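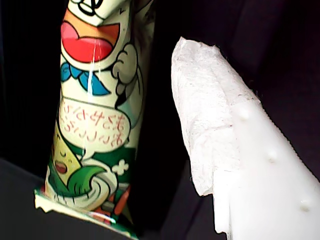 Larnville workshop changes how it looks after its small packing arm

27 May 2024

The robotics workshop in Larnville has written a new care routine for the small desktop arm that it uses for sorting snacks and other light things into trays. The routine was prepared by Akihiko Kikuchi, who built the cell, together with Osamu Hamada, who looks after it from day to day. It has been in use since March and is now pinned to the wall beside the cell.

The most important part of it concerns the fingertips. Each of the two gripper fingers is white and quite hard, and a smooth plastic wrapper can slide on it when the grip is light. A stronger grip is not a good answer, as corn snacks break easily and the customer of a snack does not want crumbs. For this reason the workshop covers the tips with a thin, soft white layer, and this layer has to be renewed many times.

"Before, we changed the cover when somebody noticed that it was bad," said Mr Kikuchi. "Then it was usually too late, and we had to look for the mistake in the program for one hour when the mistake was at the fingertip."

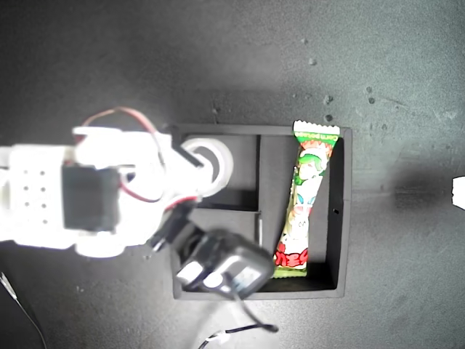
Under the new routine the covers are inspected after every 100 picks and replaced after 192, even if they still look good. The second number is a little strange, and Mr Hamada explained that it comes from the old test plan, which had eight lists with 24 picks in each. The workshop decided to keep it so that older records can still be compared with the new ones.

Both fingers must be covered again at the same time. In the winter the staff sometimes changed only the worse side, and the gripper then closed a little away from the middle. The difference is small, but with a narrow packet it is enough to turn the packet while it is lifted.

The cell itself has not been changed much. The arm works over a dark table and reaches to a black tray with three compartments. A long packet of corn potage snack goes in the large compartment on the right, where it has to lie diagonally with its top end over the rim. Mr Hamada said that this is a good position for practice, because the arm must come to the packet at an angle and there is a wall on each side.

For the person who starts the cell, the routine has these steps:

1. Switch off the power of the arm and wait until the joints are free. Do not push a joint by hand before this.

2. Follow the red and black wire along the arm with your eyes. It must make a wide loop at the joint and must not be pulled tight in any position. If it is tight, open the clip and give it more length.

3. Check the tray. It should stand flat, and the things for the test should be in their own compartments, with the tape roll at the lower left. 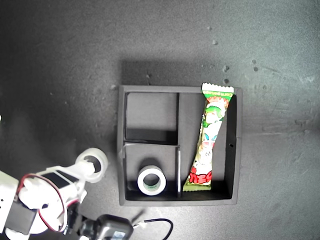 4. Look at both fingertips from the front with a lamp. Small fibres at the edge are allowed. A fold that stands away from the finger is not allowed, and the cover must be made again.

5. Close the gripper slowly with nothing in it and compare the height of the two tips.

6. Wipe the table with a dry cloth. Crumbs under the tray can lift one corner of it.

7. Write the number of picks in the book, also when nothing was changed.

The arm has now made over 3000 picks with the same servo motors. One servo, at the gripper, was taken out in March because it made a noise, but the gears were in order and it was put back after cleaning. The workshop keeps a spare from the supplier Stoser in the drawer - it has not been needed yet.

Making a new cover is still handwork. The layer is laid over the tip, brought down on both faces of the finger and fixed where it overlaps. It is easy to pull it too hard on one side.
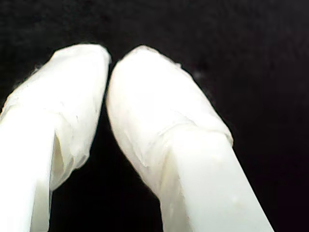
Mr Kikuchi would like to have a ready-made soft cap that can be pushed on in a few seconds. He has asked two makers, Mesetti and Reinholz, for samples in the right width. Reinholz has answered that their smallest cap is too wide for this finger, and the answer of Mesetti is expected in the next weeks.

Until then the workshop continues with the present method. Visitors who want a copy of the routine can ask for it at the desk in Larnville. It is one page long, and a Japanese version is available as well.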